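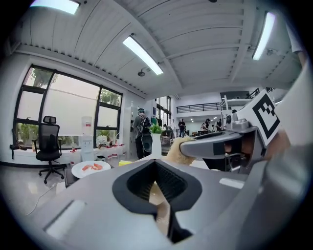
Print this page | E-mail to a friend
2 min read
Search all topics Go

Seller wants to stay in the house after closing, do I need my own lawyer?

Posted by Shafiq Nanayakkara

Hi all, first-time buyer here and a little out of my depth. I'm buying a small place in Stistmont and we're supposed to close at the end of November. Last Wednesday the seller's agent called and said the seller needs to stay on for 12 days after closing, and could we "just do a quick letter" about it. The seller has offered to pay me $586 for the whole stay.

I don't mind helping out (my lease runs to the end of the year anyway), but the letter they sent over is half a page long and says nothing about what happens if she doesn't leave, or if the furnace dies while she's in there. My agent says everybody does this and I'm worrying too much. Do I pay a lawyer to look at half a page? And would the one the bank is using for the closing do it?

Posted by Frauke Kettler

I did this two years ago when I bought in Quinlan, so I'll tell you how it went for me. I hired a real estate lawyer, my own one, and she threw out the seller's letter and wrote up a proper occupancy agreement. It had a move-out date and time, a daily charge if they ran over (ours was $78), a deposit held back from the sale money, who pays the utilities, and a walk-through once they were gone. She also had me call my insurance company before closing, and I'm so glad she did, because my policy needed a change while somebody other than me was living there!

On the bank's lawyer, ask straight out who they represent. Mine was very nice on the phone but told me he worked for the lender and couldn't advise me. Some places let one lawyer do both jobs if everyone agrees, so it depends on where you are.

Also ask for a flat fee up front. The first office I tried wanted to bill by the hour and couldn't give me even a ballpark, so I kept calling. And check your loan papers for the date you have to move in yourself. Mine had one and I'd skipped right over it.

Posted by Wenik

get the deposit. my brother in law had a seller stay 28 extra days over in Pudonitz and there was no deposit, just a handshake. he ended up in court to get his own house. your agent isn't the one who has to evict anybody

Posted by Shafiq Nanayakkara

Thank you both. I have a call with a lawyer tomorrow morning and I'm going to ask about the deposit first. Calling the insurance people at lunch.

Print this page | E-mail to a friend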